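SLIDE 1: Is the rail pass worth it?
Agathe Masson, travel evening, Flesholm library

Say hello, say where the toilets are. I paid for every ticket mentioned tonight. The Cordier pass people did not send me anything and after this they probably won't.

Ask who has bought a pass before. Then ask who sat down and added up the single fares first. Wait for the hands to go down.

SLIDE 2: On the table

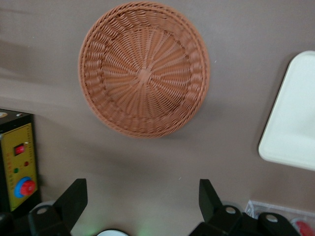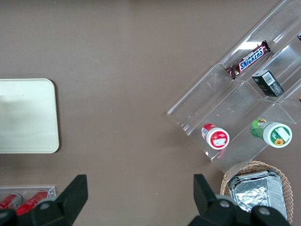 SLIDE 3: The claim

The leaflet says "unlimited weekends". Read it out slowly. A weekend in the small print starts at noon on the first day. If you want the early train you buy a single on top.

My pass cost 387 euros and lasted three months from March. I used it on 12 trains. That is a bit over 32 euros a train, and several of those I could have had for less by booking ahead. Let them do the sum themselves if they like.

SLIDE 4: Seat fees

The pass gets you on the train. It does not get you a seat on the fast ones. Bomix line: reservation needed, both ways. Fakus line: "recommended". I skipped it once and stood by the door with my bag.

Don't get drawn into the night train here, someone always asks. It's slide 6.

SLIDE 5: When it does pay

Be fair. If you hate planning and change your mind a lot, you may come out ahead. Same if you are under 30 and get the lower price. I'd still want to see the receipts.

SLIDE 6: Night train

I have done it 2 times. The saving on a hotel is real. The sleep I can't vouch for. Bunk prices are extra and go up near holidays.

SLIDE 7: Questions

Handout has the blank fare table. Refunds: read section on part-used passes before you buy.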